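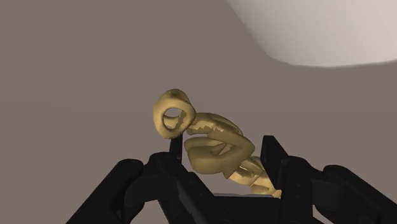
Last updated: 10 March 2020

I asked the grip tester at Plistby why she bothers with a chain at all – surely a cube would do? She laughed at me. "Everything can pick up a cube," she said. "Give it loops and a skinny tail and you find out fast what your fingers are like."

She's been running two grippers against each other in simulation, the Celtley and the Skullholm, 152 tries each. The black two-finger one is her favorite so far, mostly for how it closes. "I like flat fingertips. But gold loops on a brown table, the camera side gets confused about where to aim."

So does she trust the sim? "For ranking them, yeah. For friction, no way!" Real hardware comes in December, and she wants to redo the whole lot with the same controller.

15 shares | 2 comments

Did she try softer pads? We had slipping with ours.

More of these please – the controller part was too short.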